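This is the reading copy of my bakery notes for Stestside, the side of town I walk through most. It's a folder of plain text files and one spreadsheet, and it started because I could never remember which place shut on Mondays.

## What you get

- `shops.csv` - one row per bakery, 26 rows in all
- `visits.csv` - 400 visits, with what I bought and what I paid
- `notes/` - longer rambles, one file per shop, some of them very short (sorry, Dong, I only went in for milk)

Prices are in pounds and include the bag charge if there was one. Opening hours are whatever was on the door when I last looked, so please ring before you cross town for a loaf! I did the first big tidy in September and I've been patching it ever since.

## How I score things

Crust and crumb get marks out of ten, and that's it. I tried scoring "friendliness" for a while and dropped it, as my marks mostly tracked how well I'd slept. Anything sweet goes in the `pastry` column, even when the shop calls it bread. Kaiwen Dai and I still disagree over where buns belong (he has his own branch, go and look at that if you want them moved).

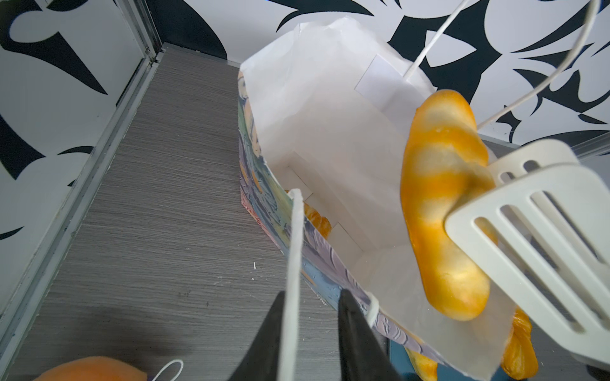

Can I use the prices to compare one shop with another? Only within the same month, and only for the same item - I buy what I fancy, so plenty of shops have no plain white loaf to compare.

## Known problems

Two shops share a name, Takulport, and I mixed up their visits early on. I've split them as best I can, with `_a` for the one by the station and `_b` for the one up the hill. The Stastberg rye has two spellings in the `item` column and I keep meaning to fix that. Blank cells mean I forgot to write it down, so don't read them as zero.

## Sending me changes

Open an issue, or just edit the file and send it over. Keep the columns in the same order, please, my little totals script is very fussy about that.

Last updated 2026-05-12.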